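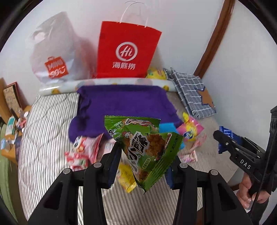
GRESELL, Jun 3, 2026

I have spent most of my working life being told to put the snacks down, so you can imagine how pleased I was to be asked to pick them up for a living. Well, for a fortnight anyway. The job (and it is a proper job, with a form and everything) was to help fill up the practice library for a learning system called Cunier, and my part of it was tidying. Beds, mostly. You get a gripper for each hand, you get a mess, and you move the mess about until it's less of a mess. Then you put the mess back and do it again.

I should say that I went in expecting robots. I'd pictured a big white arm behind glass and a man with a clipboard. The people at Grirnent, who run the collecting side, laughed quite a lot at that. What they want at this stage is people, lots of them, in rooms that look like rooms people live in, doing small dull things with the same sort of fingers the machine will have later on. The gripper goes where your hand would go, and the camera on it looks down past the two fingers at whatever you're after. So Cunier never sees my face, thank goodness. It sees the snack, the duvet and the pads closing.

And oh, the closing! I got through my whole first morning thinking it would be easy. A crisp packet is the rudest object in the house. It has air in one end and nothing in the other, it slides, and if you go in flat you end up with a fold of duvet as well. The trick I was taught is to come at it from above and get a crumpled bit between the blue pads, then lift slowly so the bag hangs. The green one with the cartoon chick on it became my favourite, partly because it's so bright you never lose it against grey and white stripes, and partly because I'd got a bit fond of the chick.

Two hands is another thing altogether. My right one would wander off towards something blue while my left was still busy with the green bag, and for the first few days I kept stopping to apologise to whichever hand I'd forgotten. You do get over it. By the second week I was passing things across without thinking, which the Grirnent people like, as those are the bits they can't easily get any other way.

Each go is called a take, and mine were kept to 30 seconds or under. I did them in sets of 15, with a cup of tea between sets, and 7 sets made a good day. If you drop something you carry on. I found that very hard at first! I wanted to shout "sorry, start again" every time a packet went over the side, but they were firm about it. Drops stay in, and so does the part where you go back for it, fishing about down by the mattress like somebody looking for an earring. They only bin a take if the picture's gone or you've wandered off from the task completely (I did once, to answer the door).

There's a fair bit of fuss about the mess itself. You can't just tip a bag out and call it done, because after a few goes you start tipping it the same way. So there's a card for each set saying how it should be: wrappers near the blanket, wrappers under the blanket, everything up by the bolster, that kind of thing. Fleece blankets were my downfall. A purple fleece on a bed looks harmless enough and then you try to get a sweet wrapper off it with plastic fingers. Have a go with a pair of kitchen tongs if you don't believe me.

I asked what happens to it all afterwards. The takes go off to a firm called Giraldo, where people watch them back and mark the moment the fingers touch, the moment they lift and the moment they let go. It sounds like a long day at the screen to me, but one of them told me she can tell who's holding the grippers within 3 takes. I'm the one who hovers, apparently. I hang over a thing for ages before I go in, like my mum with the good biscuits.

Will Cunier hover too? I did ask. The answer was that it might a little, if they fed it only me, so they have plenty of other people who grab and plenty who poke. I was rather disappointed. I'd quite liked the idea of a machine somewhere dithering over a bag of sweets.

The next round starts in November and it's kitchens. I've put my name down, and I've asked to be kept well away from cling film.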